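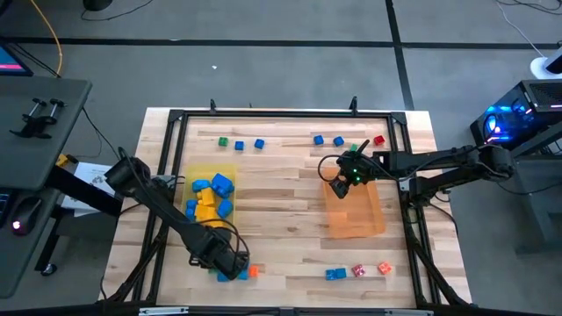 My visit to the candidates' evening in Riihimäki

The doors opened at 6 pm and I came a little early, as I do not like to stand. There were 84 seats in the hall and almost all were taken when the debate began. Five candidates spoke, each with two minutes per answer.

The best question came from Benjie Ignacio, who asked why the bus to the hospital stops running at 7 pm. Two candidates answered him. The other three talked about taxes, and one of them became quite angry with the moderator.

Afterwards there was coffee. I took bus 31 home and have still not decided my vote.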